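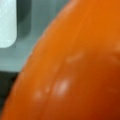 Picking an orange for a wall is harder than picking a blue or a green, and I say that as a person who has now painted the same hallway three times. The color moves around on you. It looks friendly on the little card and then you get it on a big surface and it's shouting by lunchtime and brown by dinner. Look at the big orange curve up top: bright, nearly one solid color toward the top right corner, and then it changes a lot over the rest of the surface, on a single smooth thing. A wall does the same trick, only slower and over a whole day. So this is my write-up of how I finally got my hallway right, including the boring parts, and I think it'll work for any strong color (I've since used it for a mustard bathroom).

What I was working with

Upstairs hallway, long and skinny, one window at the far end facing west. The walls come to 372 square feet once you take out the doors, and there are a lot of doors. Old paint was a grayish beige that came with the house. Satin, I think, and pretty greasy around the light switches.

Things I bought or already had:

Two gallons of wall paint, eggshell
One gallon of tinted primer
Three sample pots
A pack of white poster board
A 2 1/2 inch angled brush, a good one
A 9 inch roller frame, two 3/8 inch nap covers
A 4 inch mini roller for between the door frames
Painter's tape, drop cloth, spackle, 220 grit sandpaper
Degreasing cleaner and two sponges
A step ladder

I got nearly everything at Abdel Hamid, the hardware store here in Prurnby. The paint is Eletti, and it was 47 dollars a gallon, so yes, I was motivated to not do it a fourth time.

Step 1: Sample on boards, please, not on the wall

My first two tries I dabbed the sample straight onto the beige. Big mistake! You end up judging the orange against beige, and any orange looks radioactive against beige. Plus you have these ridges to sand off later.

Get white poster board, cut it in half, and give each piece two full coats of one sample. Go right to the edges. Write the color name on the back in pencil (I used marker the first time and it bled through). Let them dry overnight, because orange dries darker than it looks in the can and it takes its time getting there.

Then tape the boards up and leave them for a couple of days. Move them! Put one by the window, one down at the dark end, one in a corner where it gets color bounced at it from the other wall. The corner is the important one. Two orange walls facing each other make each other more orange, and my hallway is basically one long corner.

Step 2: Look at them at bad times of day

I checked mine at 7 in the morning, at noon, at 5 when the sun comes straight down the hall, and at 10 at night with only the ceiling light on. Do all your looking with the bulbs you're going to keep. I had one warm bulb and one cool one up there for years without noticing, and the boards looked like two different colors until I swapped them to match.

What I had on the boards:

Eletti 123, which was a clear bright orange, lovely in the morning and completely unbearable at 5.

Eletti 529, a dustier one with some brown in it. Looked dull on the card. Looked great everywhere else.

A third one the guy at the counter mixed at half strength from 123. It went peach. I do not want a peach hallway but you might.

I went with 529, and my general advice is that if you love a strong color on the card, also try the one that looks a little muddy next to it. On a full wall it'll come up a lot brighter than you expect.

Step 3: Clean and patch

Wash the walls. I know. I skipped it the first time and the paint came off in a sheet when I pulled the tape near the bathroom door. Spray, wipe, then a second wipe with plain water, working from the bottom up so you don't get drip trails that stay forever.

Fill the nail holes with spackle, let it dry, sand it flat, and wipe the dust. Run your palm over the patches with your eyes closed and you'll feel anything you missed. If the old paint has any shine to it, give the whole wall a quick pass with the 220 as well. You only want to knock the gloss down, so don't go crazy with it. It took me most of an evening with a podcast going.

Step 4: Tape, but less than you think

I tape the baseboards and the door frames and that's it. The ceiling line I do by hand. Push the tape down with a putty knife along the edge that matters, otherwise the paint creeps under and you get a hairy line. If your trim has texture or old brush marks, run a thin bead of the old trim color along the tape edge first, let it dry, and then paint the wall color over it. Whatever creeps under will be trim color and you'll never see it. This is my favorite trick in the whole business.

Step 5: Tinted primer

Oranges, yellows and reds tend to cover badly. My first attempt took four coats over the beige and I could still see a shadow of the old color near the ceiling. Ask the store to tint the primer toward your wall color. At Abdel Hamid they did it for nothing, but I've heard some places charge a little. A lot of people say gray primer is better under deep reds, and maybe so, but for a mid orange I liked a primer that was already headed in the right direction.

One coat was enough for me. Cut in the edges, roll the middle, let it dry as long as the can says. It'll look streaky and pinkish and horrible. Keep going.

Step 6: Box your paint

If you've got two gallons, pour them both into one big bucket and stir. Even when they're tinted from the same formula, there can be a tiny difference between cans, and with a strong color you will see it if you switch halfway down a wall. I now do this every time. Pour what you need into a tray, put the lid back on the bucket, and stir again whenever you refill.

Step 7: Cut in and roll one wall at a time

Don't cut in the whole hallway and then come back to roll it. The edges dry and you get a darker band around everything like a picture frame. Do one wall: cut in the top, the bottom and around the doors, then roll right away while the edge is still wet, getting the roller as close to the brushed part as you dare.

Load the roller properly. A dry roller is where most of the ugly texture comes from. I go up and down in strips, overlapping each one by a few inches, and then do one very light pass from ceiling to floor to even it out, always finishing in the same direction. Leave it alone after that. If you go back to fix a spot that's half dry, it'll look worse (I have to sit on my hands).

For the skinny bits between door frames, use the mini roller. I tried to do them all with the brush and the finish was different enough that I redid them.

Step 8: Second coat, and maybe a third

After coat one I was sure I'd ruined everything. It was patchy and too bright. Wait for the second coat before you have any feelings about it. Mine needed two full coats plus a touch-up at the far end by the window, where the low sun shows every miss. Do your checking while the light is coming in sideways and keep a small brush handy.

Step 9: Pull the tape

I pull mine while the last coat is still a bit soft, slowly, folding the tape back on itself. If it has dried hard, score the edge with a utility knife first or you'll lift a strip of your nice new wall.

A few leftovers

Trim color: a bright cool white next to orange looked like a traffic cone to me. I used a creamy white called Ristmont, also Eletti, and it calmed the whole thing down.

Save some paint in a small jar, filled right up to the top, and label it with the number, the finish and the room. Big half-empty cans go skinny and lumpy.

Cheap roller covers shed. Wrap the new one in tape and peel it off before you start, and you'll get most of the fuzz.

If you stop for lunch, wrap the roller and brush in plastic wrap and they'll be fine. Overnight, put them in the fridge, wrapped twice.

I've still got the first 123 board leaning in the closet. I'm thinking about it for the inside of a bookcase, and if I do that I'll add a bit here about painting shelves.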